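Acta de la reunión ordinaria del Consejo Escolar de Salud, Escuela Infantil Geretholm

**Fecha:** sábado, 25 de agosto de 2018
**Lugar:** aula de reuniones, edificio Berchtold
**Preside:** Frida Brynjólfsdóttir

## 1. Aprobación del acta anterior

Leída el acta de la sesión precedente, se aprueba por asentimiento con una corrección en el apartado de transporte, donde debe leerse «Fusham» como parada de recogida.

## 2. Protocolo ante la fiebre en el aula

La presidencia expone el borrador remitido a las familias. El texto prevé que el personal tome la temperatura al menor que presente malestar, avise por teléfono a la persona de contacto y lo acompañe en la sala de descanso hasta su recogida. El centro no administrará antitérmicos sin autorización escrita y pauta médica.

Se han recibido 20 escritos de alegaciones. La mayor parte se refiere al plazo de reincorporación, fijado en el borrador en un día completo sin fiebre y sin medicación.
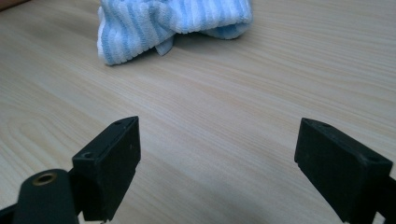

Brynjólfsdóttir manifestó que el plazo debía mantenerse en los términos propuestos y que las alegaciones relativas al horario laboral de las familias, aun siendo atendibles, correspondían a otro punto del orden del día. Solicitó asimismo que la redacción distinguiera entre fiebre y febrícula, extremo que el borrador no recoge.

Sometido a votación, el protocolo queda aprobado con dos votos en contra y la enmienda de redacción indicada.

## 3. Autorizaciones de medicación

Secretaría informa de que constan 118 fichas sanitarias actualizadas. Quedan cinco pendientes de firma, todas ellas del grupo Grulano. Se acuerda reiterar la petición a las familias afectadas antes del inicio de las clases. Los jarabes que requieran frío se entregarán en mano, en su envase original y con el nombre del menor.

## 4. Ruegos y preguntas

Se ruega que el menú de dieta blanda se publique junto con el ordinario. La dirección toma nota.

Se pregunta por la charla sobre primeros auxilios pediátricos. Queda aplazada hasta disponer de ponente.

Sin más asuntos que tratar, se levanta la sesión, de la que se extiende la presente acta para su firma.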